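Stirkow, Nimdale (self-released)

Sverre Lie's second record under the Stirkow name was made over one winter in a rented house, mostly at night, and it sounds like it. Nimdale runs to 21 minutes across six tracks. The drums are brushed or missing, the guitar stays on the neck pickup, and his voice is recorded close enough that you hear him breathe in before each line.

The opener, Uvex, is the one that has been getting radio play. It starts with an organ chord held for a long time, then a bass line comes in half a beat later than you expect. The words are about a lost pair of ski goggles and, by the last verse, a lost brother. It is the best thing he has written.

Lopes is nearly as good. Oisín Mac an tSaoi plays fiddle on it and on the track after, and he keeps to two or three notes until the final chorus, where he is let off the lead for a minute or so. I would have liked more of him.

Side two is weaker. Track four is an instrumental that repeats a pattern from the first album without adding to it, and the spoken section in track five is mixed so low that I had to read the insert to follow it. The closing song gets things back on course, with a piano part that wanders into another key and stays there.

The vinyl is a run of 1110 copies and my pressing was quiet, apart from a few clicks at the start of side two. The sleeve is thin card and creased in the post. The download is the same master, as far as I can tell, but the gaps between tracks are shorter and the record suits the longer ones.

If you liked the first album, buy this. If you found it slow, Nimdale is slower. He plays a short run of dates in February, with the fiddle at some of them. 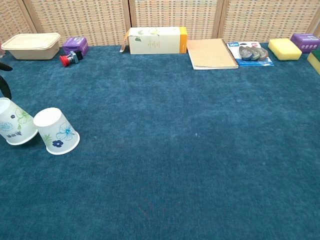
Oisín: Thanks for the kind words about Lopes. The fiddle was in fact on track four as well, but we took it off at the mix and I still think that was the wrong call. It'll be back in when we play it live.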